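Workshop Tips: Perception and Planning Settings for Bin Work
Getura Automation Workshop - revised 17 Feb 2025

The following tips apply to operators who maintain pick-and-place programs for small parts stored in plastic crates. Questions should be sent to Lucimara Frota.

Keep one crate model per rack
The planner stores a single collision shape for each crate type. Mixed rims and handles require a separate shape for each type, and errors are hard to trace afterward.
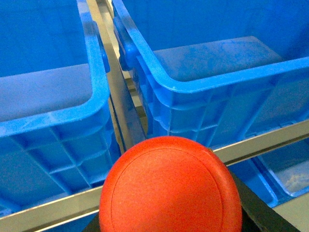
Record the rack frame in the same map as the crates. Rails are narrow and reflective, and depth readings on bare metal often contain gaps. Enter them as fixed boxes instead of relying on the live scan. A margin of 6 mm is sufficient for most wrist moves.

Check the empty-crate result first
Run the detector on an empty crate before loading parts. Scuffs and bright spots on a rim may be reported as objects. If this occurs, restrict the search region to the crate floor and raise the confidence threshold to 97 percent. 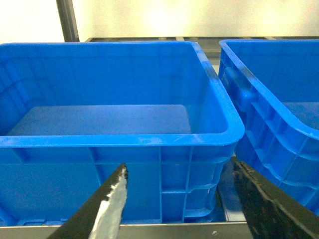

Empty crates side by side on the rack, viewed between the gripper fingers.

Save at least 200 wrist views per crate type, including views in which the fingers cover part of the wall. Mask the fingers in software - do not crop the image, as cropping shifts the calibration.

Separate color from shape
Push buttons of the same construction should share one shape model, with cap color stored as a label. Lindalva Aguiar merged the button models in April, and the parts library is now much easier to maintain.
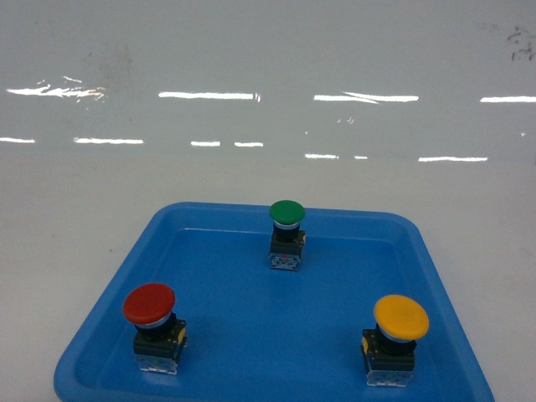

Green, red and yellow mushroom-head push buttons in a blue tray.

Glossy walls produce strong reflections. Limit the head camera to the tray area and lock the exposure before teaching a new part.

Back up the parts library before any change to thresholds. Log files are limited to 3,000 entries - export them before a long run.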